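3.2 Study area and survey of guided trips

The Vieira is a small river with one dam above the town of Burside. Six outfitters hold a permit for the section below the dam, and all of them sell half-day and full-day raft trips. Fistska is the largest of them by number of boats. The water level depends mostly on the release from the dam, so the trip that a guest books in the morning can be different from the trip at two in the afternoon.

We gave a short paper form to guests at the take-out. In the season we collected 2418 forms, and 182 of them were removed for missing age or missing trip type. The form was in English only, and this is a limit we come back to in Section 5.
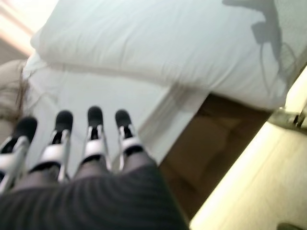
Figure 3. Four-fingered robotic hand, fingers extended.

Jiahui Dai
Field survey and data, Section 3

Guests were asked how hard they found the paddling, how safe they felt in the rapids, and whether they would pay more for a smaller group. The answers were given on a scale from one to five. We did not ask about income – two outfitters thought this would disturb their guests – and used the distance from home as a weak replacement.

Release data came from the dam operator in cubic feet per second. We call a trip "low water" when the release at the launch time was under 800, and "high water" in all other cases. Trips on Sunday are treated separately, as the release on this day follows a different plan. They gave 288 forms, too few for a comparison between single rapids but enough for the group size question.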